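Walking for the hospice, from my own street

23 April 2020

The Tavau hospice walk was supposed to be this Saturday. It was called off last month along with everything else, and the organizers asked those of us who had signed up to walk the distance on our own and send in whatever we had raised. I did mine on Tuesday morning. I am writing it up for the people who sponsored me and wanted to know how it went.

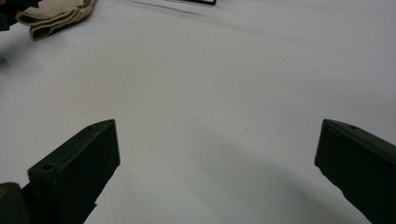
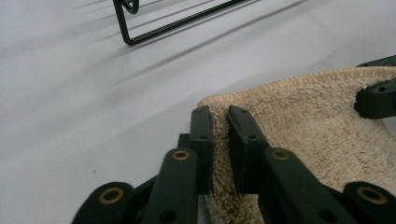
How I got into this

My mother was at Tavau for the last weeks of her life. She went in at the beginning of December and the nurses there looked after her well, and they looked after my brother and me too. One of them, Gemma Russo, used to sit with Mom on her break and do the crossword. I signed up for the walk the next year and have done it every year since. This was number 5.

Normally there are 400 or more people in the park by the river. There is a table with coffee, the high school band plays, and names are read out before the start. The list gets longer each year. I always thought the reading went on too long when my feet were cold, and this year I missed it.

The route

I went up Beyene Road to the reservoir, once around, and back past the school. It is close enough to the usual distance. I left at 6:30 so the sidewalks would be empty. I saw two dog walkers and a man getting his paper, and we all kept to our own side of the street.

The hill on Beyene is steeper than anything on the real course and I had to stop halfway. My knee was fine on the way up and sore on the way down. I wore last year's shirt over a sweater. A woman putting out her recycling read the back of it and told me her father had been at Tavau as well. We talked for a few minutes from opposite ends of her driveway. I didn't get her name.

I read Mom's name out loud at the reservoir and then the other names I could remember from last year.

The money

I had hoped to match last year, when I raised $412. So far I have $127. A lot of people I would usually ask are out of work, so I only sent one email and left it at that. Thank you to everyone who gave. If you pledged and would still like to send it, a check made out to the hospice is easiest, and they will mail you a receipt. The office is closed to visitors but somebody picks up the mail.

They also told me they can use stamps and blank cards, which the patients send out now that family visits are limited. I dropped a box of cards in the mail to them yesterday.

The organizers are looking at a date in the fall. I have told them I will be there if it goes ahead.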